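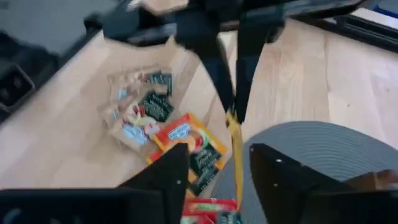 Utico support wrote back first thing and asked whether I'd checked the thermowell before blaming the controller. Fair question! I hadn't, so I pulled the probe and wiped out the well, and I'm adding everything to the ticket in order so we don't go around in circles.

Home | Tickets | Brewhouse | Cellar | Parts

Ticket 1093 — Fermenter 3 reading warm, glycol valve won't stay open
Status: open
Opened: Tuesday, April 7, 2026
Site: Bristhorpe taproom and brewery

So the short version is that fermenter 3 has our pale ale in it, day four, and the panel keeps jumping from 66 to 71 and back again. Every time it drops, the valve shuts, and then the beer creeps up for real. The other tanks on the same glycol loop are fine (I checked them twice, because I'm like that).

What I've tried:

Cleaned the thermowell and put in fresh thermal paste. The jumping slowed down for maybe an hour, then came right back.

Swapped probes with fermenter 2. The good probe started jumping as soon as it was on tank 3, and the supposedly bad one read steady on tank 2. I was pretty happy about that, since it saved me ordering a probe.

Opened the valve by hand. Glycol ran through fine and the jacket got good and cold, so I don't think it's the Uchida valve.

Restarted the controller. It came up with code 517, which isn't in my copy of the manual — mine stops at 300. Could you tell me what it means?

Update, same afternoon: I followed the probe cable back along the wall and there's a junction box behind the hot liquor tank that I'd forgotten we had. The lid was on crooked and the terminals inside were green. I cut the ends back and made new connections, and it's held at 67 through the whole of canning cleanup. Code 517 is still on the screen, though, and the clear button does nothing.

I'm leaving the valve on manual overnight and coming in early to look at it. If I need a new box, Billstead has the sealed kind on the shelf for 43 dollars and I can drive over before mash-in. Please keep the ticket open until I hear back on that code.

Bristhorpe brewery maintenance desk | Contact us | Copyright 2026 | Back to top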